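Schools & Education > Small and Rural Districts > School Funding

We use cookies to remember your login and count visits. Accept | Manage settings

How do small schools pay for a bus driver when nobody will take the job?

Posted by Lech Jasińska

Hi all, hoping somebody on here has been through this. My two kids go to the Wernard school, which is K-8 in one building, and the town itself has 1,830 people in it if you count the folks out past the grain road. We had three bus routes until November. Then one driver retired, and the district folded her route into the other two, so my youngest now gets on at ten after six in the morning and rides for over an hour. She falls asleep in math. I don't blame her!

The superintendent says they can't match what the gravel company pays, and that the state money for transportation is based on how many riders you had last year, so when families give up and start driving their own kids (we're close to doing that ourselves) the money goes down again. Is that right? It sounds like a hole you can't climb out of.

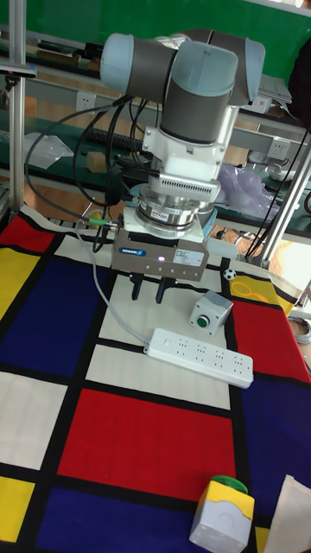 I went to the board meeting and asked whether they could raise the hourly rate, and I got a long answer about the fund balance that I mostly didn't follow. One board member mentioned sharing a driver with Brurkano, the next district over, and then it kind of got dropped. So my question is really two things. Has anybody seen a shared route work? And what should I be asking for at the next meeting so I don't get the fund balance speech again?

Tags: rural schools, transportation, bus routes, school board

Ehsan Hashemi

I was on a school board for two terms in a district a little bigger than yours, so take this as one person's experience. Your superintendent may well be right about the ridership thing. States do it all kinds of different ways, but a lot of formulas look back at a prior year, and yes, it stings when you're shrinking. Some also count miles, and some have extra money for spread-out districts that you have to apply for. Ask which formula you're under and ask to see the form they sent in. It should be a public record, and the business office will have a copy.

On sharing, we did it for four years. The bus belonged to us, the neighbor paid for part of the driver's wages, and the hard part was the bell schedule. Their day started 45 minutes after ours, which sounded perfect until there was snow and everything ran behind. We had to write down who decides on a late start. Get that in the agreement early, because we fought over it all one winter.

The thing that helped us most with hiring was hours. Four hours a day, split into morning and afternoon, is a terrible job for anyone who needs health insurance. We combined it with a kitchen position and a couple of hours of maintenance, and then it was full time with benefits. It cost more, sure, but we had two people apply in the first month after having zero all summer.

For the meeting, I'd ask for transportation to be its own agenda item and send your questions in writing the week before. Ask what one more route costs for a year, all in. Once there's a number on paper it's a lot harder to wander off into the fund balance.

Zieliński

Ours pays a $1,000 signing bonus, half up front and half if you last until spring. Didn't do much here, we got one guy and he left after the first half. Paying for the license training worked better. Check if yours does that.

rullex_mom

No advice on the money part but our longest ride was 75 minutes until a bunch of parents asked for a limit in the board policy. Now it's supposed to be an hour, and they moved some stops to get there. My son walks to the end of the county road instead of being picked up at the house, and that alone took 10 minutes off the route. Might be worth looking at your stops before you lose another driver. Good luck, and I hope your little one gets some sleep!

Back to top | Contact the moderators | Community rules | Privacy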